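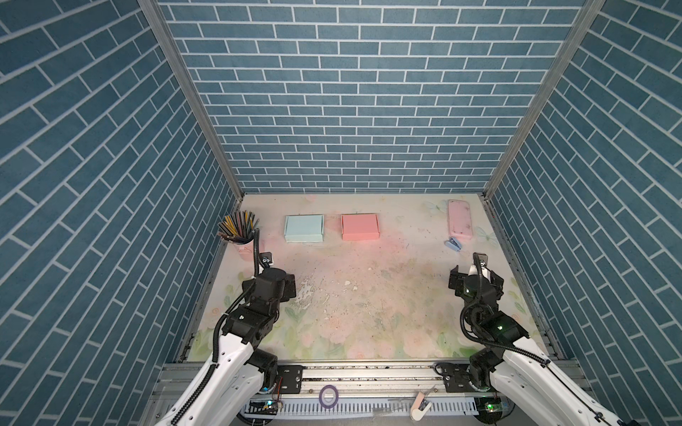
Colored pencils in a pink cup, with a light-blue cardboard box beside them.

The small-town stationery shop is not dead. Tired, maybe. Open late on Monday, if you're lucky.

Pruller has been on the same corner for 21 years. Narrow front, bell on the door, a smell of erasers and floor polish. Ludmila Tóth runs it with a part-timer and a radio that only gets one station. I went in for a notebook and stayed till closing.

First thing - the wall of paper. She keeps 2,746 items on the stock list and most of them weigh next to nothing. Graph pads. Airmail envelopes, still. Ledger books with red spines that one dentist buys, every December, a whole year's worth.

"People come in for a birthday card and they leave with a pen," Tóth says. "The card is what pays the rent. The pen is why I bother."

Cards, then. Two spinner racks by the window. Margins are good, better than on anything else in the store, and they don't go out of date. School supplies are the other leg. Six weeks at the end of summer, lists taped to the counter, parents with phones out comparing prices. She used to match the big stores. Stopped. Now she packs each list into a bag ahead of time, name on a sticker, pay and go. Sold more that way even at full price.

Paper is the part she gets excited about. Rorna, a mill brand she has carried from the start, makes a cream writing pad that takes fountain pen ink without feathering. Marinho is cheaper and whiter and, she says, fine for anyone with a ballpoint. She will let you try both. There is a scrap pad on the counter for exactly this and it's full of loops and signatures and one very good drawing of a goose.

Not everything works. A line of scented markers sat for 5 years. The gift wrap went up in price twice in one spring and she is still selling the old rolls. The website was a mistake, her word - too many photos to take, too many single pencils to mail. She took it down and put the phone number in the window instead.
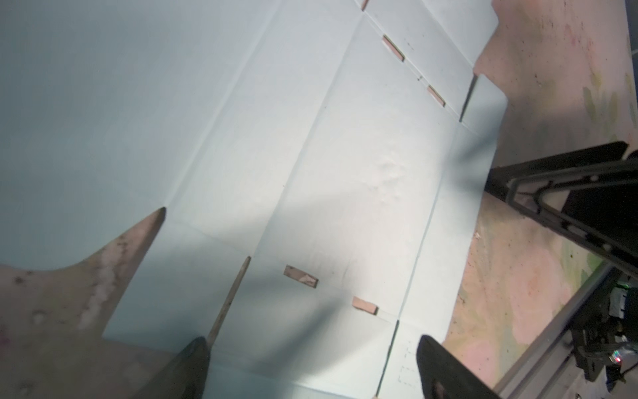
Can a shop this size still make money on pens and paper?
Most months, as long as cards and school lists carry the slow weeks.

Wednesdays used to be one of those slow stretches. So she started a letter table in back. Bring your own stamps. Romia, the bakery next door, sends over whatever didnt sell, and regulars sit and write to cousins, to old teachers, to the county about the potholes. It clears a few pads and a lot of envelopes. More to the point it gets people through the door who then notice the ledger books.

Would she do it again? Long pause. A kid came in wanting one green pencil, just the one. She found it, rang it up, wrote out the reciept by hand.

"Ask me after the school rush," she said, and went to turn the sign around.

Contact us | Copyright, all rights reserved | Back to top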